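Food Safety and the Consumer
Handout 6: How to read a recall notice, and how far to believe one

Read this before the seminar. It replaces the slides from last year, which took the notices more or less at their word.

1. What a recall is supposed to be

The words get mixed up, so start with them. A withdrawal means a product is taken off the shelves before, or without, anyone asking shoppers for it back. A recall means shoppers are told to stop eating it and return it or throw it away. A business may do the first and go on to do the second a few days later. When it does, look at what changed in between. Sometimes there is a new test result. Sometimes all that changed is that somebody complained in public.

An allergy alert is a kind of recall, but it works differently. The food may be perfectly sound for most people. The fault lies in the label, or in the wrong food going into the right packet. I mention this early because students tend to rank recalls by how nasty the cause sounds. Glass sounds worse than milk. For a person with a serious milk allergy it is the other way about.

2. The case we will use

The case is made up of four businesses. Grillton sells a chilled houmous with roasted peppers under its own name. Clovier makes it, along with several other dips. Stamico supplies Clovier with sesame paste. Mkhize is the wholesaler that moves the finished tubs to smaller shops.

Stamico finds salmonella in a retained sample of paste. It tells Clovier. Clovier works out which tubs contain the paste and tells its customers, Grillton among them. Grillton puts up a notice. By then a good part of the stock is in people's fridges, and some of it has been eaten.

Most of you, when asked who recalled the houmous, will say Grillton. Its name is on the lid and on the notice. But Grillton did not find the problem, did not make the food and did not buy the paste. I want you to be suspicious of any account in which the firm with the best-known name appears to have done all the work, and equally of one in which it gets all the blame.

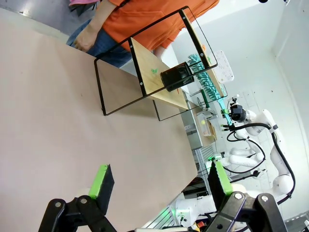 Person at a table

3. Reading the notice line by line

Grillton's notice opens by saying the recall is "a precautionary measure". Nearly every notice says so. The phrase has been used for products with a confirmed fault and for products where there was only a worry, and so it tells you nothing about which you are looking at. Cross it out and see whether the sentence still means anything.

Next comes "may contain salmonella". This one is fairer than it looks. Bacteria are not spread evenly through a batch of food. One tub can be clean and its neighbour not, and a clean test on a handful of tubs does not clear the rest. "May" is an accurate word here. What the notice leaves out is whether the bacteria were found in the paste, in the finished dip or in both, and you should ask for that every time.

Then the batch details. Grillton lists one pack size and a short run of use-by dates. Ask how the limits were drawn. If Clovier keeps good records, it can say which delivery of paste went into which mix, and the dates can be tight. If its records are poor, tight dates ought to worry you. A narrow recall can be a sign of excellent traceability or of wishful thinking, and the notice will read the same in both cases.

"No other Grillton products are affected." Known to be affected, they mean. Clovier makes other dips on the same line. Was the line cleaned between runs? Was leftover mix carried forward? Neither question is answered by a sentence about Grillton's range.

Last, "we apologise for any inconvenience". Leave it alone. I have marked too many essays that spend a page being angry about it.

4. The numbers, such as they are

Clovier's trace exercise gives a figure of 1,000 cases sent out with the suspect paste in them. It took 31 hours from Stamico's call to produce that figure. Is that slow? The students who say yes have usually never tried to match paper mixing sheets to delivery notes over a weekend. The ones who say no should consider that the call came in on a Sunday and that shops were selling the tubs on Monday morning.

Almost 40 per cent of the tubs were accounted for in the end. Be careful with this. "Accounted for" covers tubs still in the depot, tubs pulled from shelves, and tubs brought back by shoppers. The first two make up nearly the whole of it. Return rates for cheap chilled food are poor, and there is no mystery in why. People have eaten it, or binned it, or don't think the refund is worth the bus fare. A low return rate does not prove that the warning failed, and a high one may only show that the food hadn't left the warehouse.

I would also like you to stop writing that "no illnesses were reported, so the product was safe". Most people with a bad stomach stay at home and never give a sample. Of those who do, few can say what they ate the week before. The absence of reports is weak evidence. It is still evidence, and you may use it, provided you say how weak it is.

5. Where Mkhize comes in

Textbook diagrams of a supply chain have neat boxes and a single arrow between each pair. Mkhize spoils the diagram. It buys from Clovier, sells to small shops, and sometimes splits cases so that a shop can take half. Once a case is split, the code on the outer box no longer travels with all the tubs. The code on the lid does, if anyone looks at it.

Small shops got the message by email, and then by a phone call if they hadn't replied. Some had closed for the day. A few insisted they had never stocked the product, and two of those were found to have it on the shelf. I don't offer this as a story about careless shopkeepers. The email called the product by Clovier's own trade code, and the shopkeepers knew it as the Grillton one with the peppers.

If you take one practical point into a job from this handout, write the notice in the name that is on the packet.

6. Claims to treat with care

"Recalls are rising, so food is getting less safe." Recalls may rise because testing is better, because labelling rules have widened, or because firms have become more nervous. You need to separate these before you draw the line on your graph.

"The system worked." Worked for whom, and compared with what? A recall is what happens after several earlier checks have missed something. In our case the paste had passed its intake check at Clovier. Find out what that check consisted of. (It was a certificate, supplied by Stamico.)

"Washing or reheating would have dealt with it." Nobody heats houmous, and you can't wash it. Advice must fit how the food is eaten.

"Consumers should be more vigilant." A tub contaminated with salmonella usually looks, smells and tastes normal. Vigilance has nothing to get hold of.

7. For the seminar

Come with written notes on the following 4 points. Half a page each is plenty.

Rewrite Grillton's notice so that a tired person standing at an open fridge can act on it. Keep the legal content. Lose the rest.

Decide whether Clovier should have recalled all the dips from that line. Argue it with what was known on the day, leaving out what came to light later.

Say what Stamico's certificate proved and what it didn't.

Suggest one change to how Mkhize handles split cases, and be ready to say what it would cost and who would end up paying.

Anyone arguing that the answer is "better communication" will be asked what message, to whom, in what words and by what time. Bring a real notice as well if you can find one, preferably for something you have eaten. The reading for October is unchanged, and the chapter on sampling plans should be finished before we get to Handout 7.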